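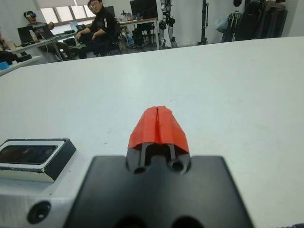
The big white table, faint scuffs and all.

How do I get scuffs off a white tabletop?
Asked by Rosaura Zapata, 14 Mar 2026

We have a large white table in a shared workroom and it has picked up a collection of faint scuffs and small marks. None of them is terrible. Together they make the thing look like it has lived a harder life than I have. I tried dish soap and a sponge in February and ended up with the same marks on a cleaner table. I don't know what the top is made of, only that it's smooth. Coats and bags have their own wall to hang on, so I can't blame zippers. Is there something stronger that won't wreck it?

3 answers

Irena Pietrzak
Try a pencil eraser first, the plain white kind. Rub one mark gently and wipe off the crumbs. If it lifts, the mark is something left on the surface and you can do the rest the same way. If a fingernail catches in it, it's a scratch and no amount of rubbing will help. After that I'd go to baking soda and water mixed to a thin paste, on a soft cloth, in a corner you don't care about. Wait 5 minutes, rinse, let it dry and look at it from the side. Skip the scouring powder - it swaps a few marks for one enormous dull patch.

Heather Pryor
tablecloth

Maritza Cabrera
Seconding the eraser. Melamine sponges work too but they are very fine sandpaper with good publicity, so go light, especially if the top is glossy. I did 4 passes on mine and now there's a clean spot I have to explain to visitors.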